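What I Learned Trying to Get a Simulated Gripper to Pick Up a Jug
Project report, Rutkowska track, Gisenholm
December 11, 2024

So my project started out as something way bigger. I wanted a policy that could tidy a whole tabletop in simulation, and my supervisor Aarne Partanen looked at my plan, laughed (kindly!) and told me to pick one object and one question. The object became the white jug. The question became this: if the policy only gets the wrist camera, can a small extra network tell it whether the fingers are really around something before it lifts?

I used Oltix, the simulator our group already had running, and the Larkham demo set that Lauri Hyvönen put together before I joined. It has 1,938 grasp attempts in it, good and bad, and I labeled every one of them by hand, which ate up most of my fall. I trained the base policy first with plain behavior cloning, then froze it and trained my little "grasp check" network on top. 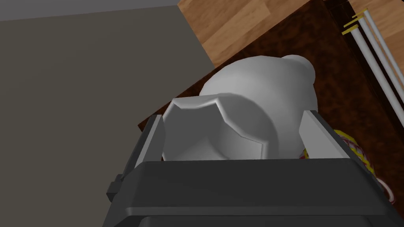

Labeling was where I changed my mind about almost everything. I went in thinking there would be two tidy piles, held and not held, and within an hour I had a third pile called "ugh." The wrist view is a strange angle to judge from. The fingers can be on either side of the jug, like they are here, and you still can't tell from one frame if there's enough contact for a lift. The housing hides the low part of the view too, so I gave up on single frames and fed the network short clips of 9 frames each. Lauri had suggested that in my first week and I ignored him, so sorry, Lauri.

The other thing I needed was plenty of views with no jug in them at all. My first version had hardly any, and it got weirdly confident: it would say "held" whenever the fingers were up against a dark background (the mat under the jug is dark brown, so I think it had learned the mat). I added a lot more open-gripper clips to the training mix and retrained from scratch.
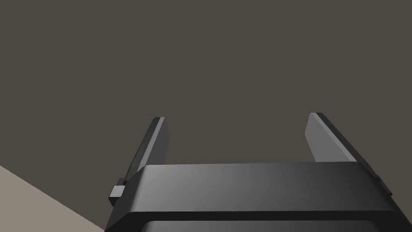

Figure 2. Wrist view with the gripper open and nothing between the fingers.

That fixed most of it. On the held-out attempts, the base policy alone got the jug up and kept it up 52 percent of the time. With the grasp check allowed to say "nope, open up and try again," it went to 70 percent! I capped it at 2 retries per attempt, or else it would happily sit there opening and closing forever.

The failures that are left are mostly about clutter. There's a red and white striped thing with yellow loops right next to the jug, and when it's half hidden behind the right finger the check network gets jumpy and its score bounces up and down between frames. I tried smoothing the score over time, and that helped a bit but made the retries slower.
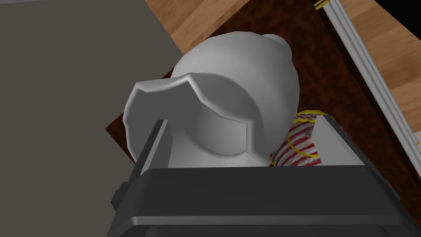

Figure 3. Jug between the fingers, with part of the striped object showing behind the right one.

Aarne thinks I should mask out everything except the area between the fingers. I'm not so sure, as the policy might need the rest of the view to line up again after a retry, but I could mask it for the check network only and leave the policy alone. I've got that run set up and it should finish before the end of December. After that I'd like to swap in a different jug and see how badly it all breaks.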